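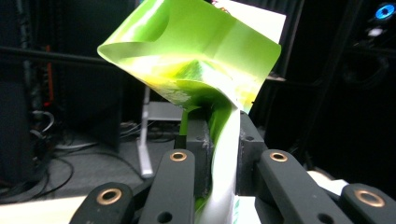 Why does the printer keep dropping off the network overnight?
Its address lease runs out while it sleeps, the router hands the address to something else, and every computer in the building goes on sending jobs to the old one.

Ticket: Label printer unreachable every morning
Site: Brustmont, upstairs office
Opened: 26/02/2021
Handled by: Oluwaseun Babalola
Status: Closed, reopened, closed, reopened, closed

Reported problem

"Printer is broken again." That was the complete ticket. I wrote back asking which printer, what it was doing, and what "again" referred to. The reply was "the usual one." I have worked with less.

The usual one is the Pliden on the shelf by the window. It prints fine all afternoon. At some point after everyone goes home it stops answering, and in the morning the queue fills up with shipping labels until somebody turns it off and on. Then it prints all of them, including the ones people sent a second and third time to see if that would help.

First visit

Printer was on, green light, looking pleased with itself. Test page from the front panel came out clean. Ping from the front desk machine got no answer. Power cycled it, ping came back, labels poured out. Closed the ticket with "restarted device," knowing full well what I was doing.

Reopened the next morning.

Second visit

Swapped the network cable. The old one had a broken clip and had been held in place with tape, which I would like noted, although it had nothing to do with the fault. Updated the firmware. The update took 19 minutes, during which the progress bar sat at 68 percent long enough for me to read the whole safety leaflet in a language I don't speak. Version number went up. Behavior stayed where it was.

Also turned off the deep sleep setting. It turned itself back on after the restart. I turned it off again and it stayed off, or said it did.

Closed. Reopened the next morning, this time with an exclamation point.
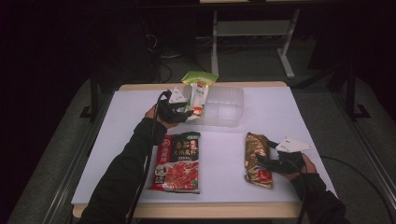 Third visit, and this time I came in before anyone had a chance to restart anything. That is the step I should have insisted on from the start, because a restarted printer has no memory of its crimes. I printed the network page from the front panel while it was still in the failed state. The address on the page ended in 100. Every computer in the office was set up to print to the address ending in 68.

Looked at the router. The one ending in 68 belonged to a phone. The phone's owner arrives early, connects to the wifi, and had been receiving attempted shipping labels for weeks without any ill effects.

So the full story, as far as I can piece it together: lease expires while the printer is asleep, printer doesn't wake up to renew it, first phone through the door gets the address. Printer wakes up, asks for something, gets whatever is left. After a power cycle it would ask for its old address, and by then the phone had usually wandered over to the warehouse wifi, so it got it back. That explains why the off-and-on cure worked and why it worked slightly less well on rainy days, when people stayed upstairs. I had dismissed the rainy day theory on my first visit. Apologies to the person who offered it.

Fix applied

Reserved the address ending in 68 on the router for the printer, using the hardware address from the network page. Restarted the router, then the printer, in that order. Cleared the print queue on the front desk machine and on both packing machines. Let it sit through lunch and it woke up with the right address.

Things I left alone

The Troltanville office has the same model and the same router. They haven't complained. I have not brought it up.

The Polishchuk label software still shows the printer as "Offline (Ready)." It prints anyway. I spent longer on this than I will be billing for and have decided it is a mood.

If it comes back

Please don't restart it. Hold the info button until a page comes out, put that page in my tray, and then do whatever you like. If the address ends in 68, the problem is something new and I'll want to see it. If it ends in anything else, somebody has reset the router to factory settings, and I will also want to see them.

Update, March: no further reports on the printer. New ticket from the same desk, reads "scanner."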